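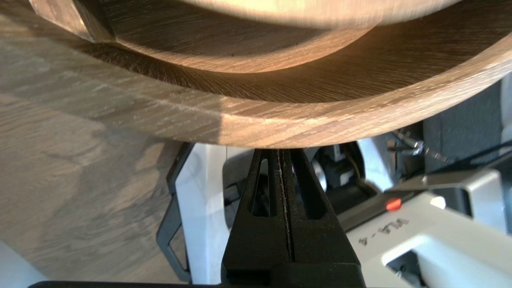 January - Clyde Tran

4.2 Bedside reset at the Hurkura site

The vendor's case for Gornow rests on minutes saved per room. We are not convinced the minutes were saved. Attendants at Hurkura told us the bedside reset - phone, remote, table - was the part of the job they did while catching their breath, and the arm has taken that part and left them the mattresses.

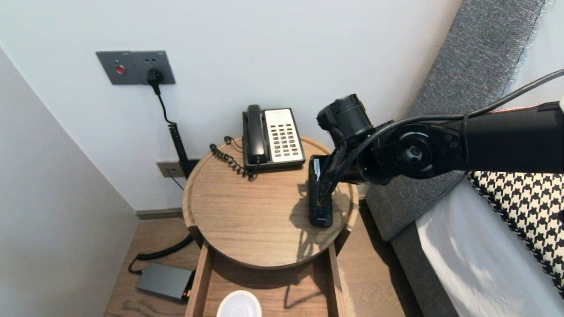 Over 46 shifts we logged who stepped in and why. Small items near the rim of a round table were a common reason. Each call pulled an attendant out of another room, and that walking time appears nowhere in the vendor's figures.

Figure 2. Bedside table, remote on the lower shelf.
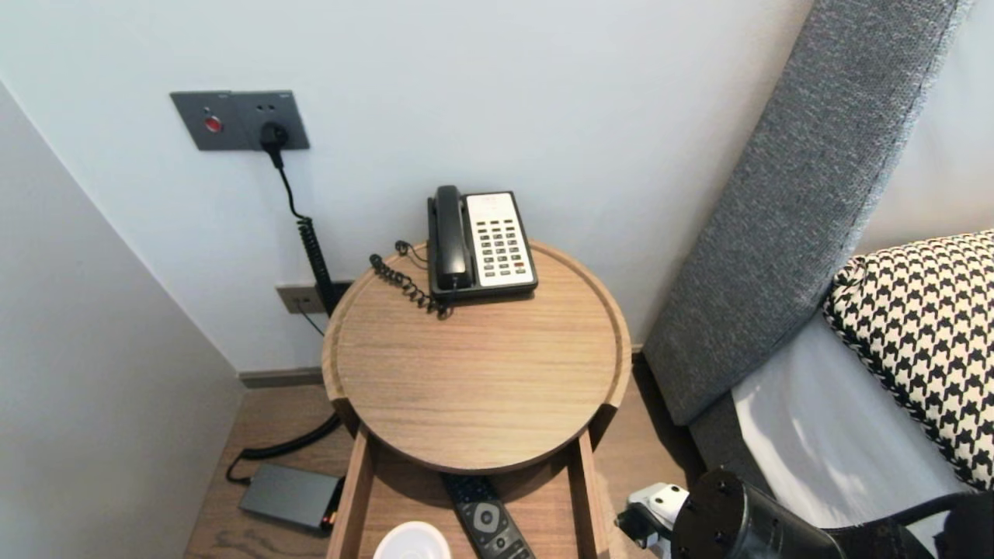

Mercado disagreed with this reading, saying the calls tapered off once staff learned which ones to ignore. Perhaps so. Deciding what to ignore is still labour, and it came with no change in pay or title.

2 comments | 300 shares

Skisport: Same at our hotel. Fewer light jobs, sorer backs.

Anonymous: Did anyone ask the night crew?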